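Call for participants: home robot build, shoe-tidying task

Isura is a small build for picking up footwear and placing it on a rack. The arm is assembled in a home workspace and runs on code we maintain ourselves. We need 6 people for evening bench work starting in March.

The current problem is the rack. Polished tube throws highlights into the wrist camera at close range, and depth readings there are unreliable.
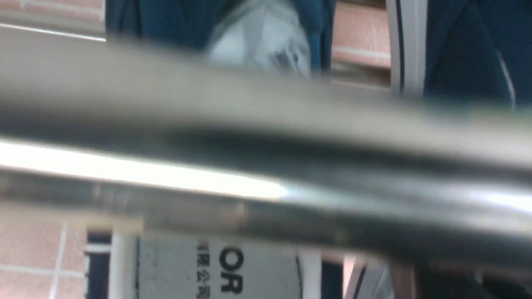
Applicants for the vision role should have handled reflective surfaces before, in any language or toolkit. Calibration is done at the start of each session and takes 11 minutes.

Canvas shoes and molded slides need different grasps. Both are in the test set.
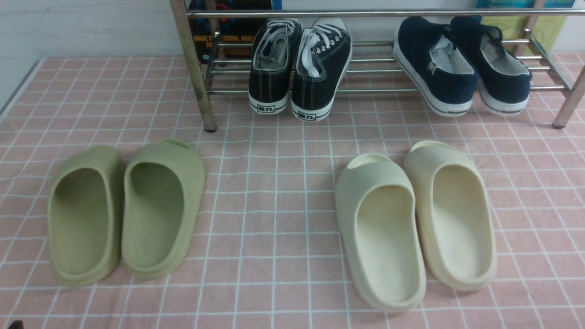
Rack and grid mat, with slides in front and canvas shoes on the shelf.

The gripper role covers finger pads, approach angle and opening width. Sessions run 55 to 60 minutes per person. Bring a laptop. Tools and printed parts are supplied. The work is unpaid.
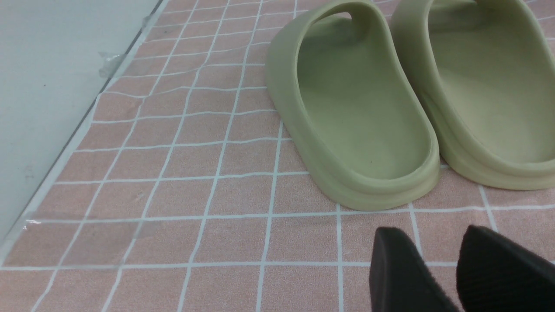 How to apply

Write to Mirela Siqueira (vision) or Kulap Luangrath (gripper) through the Isura page. State the role and list one thing you have built.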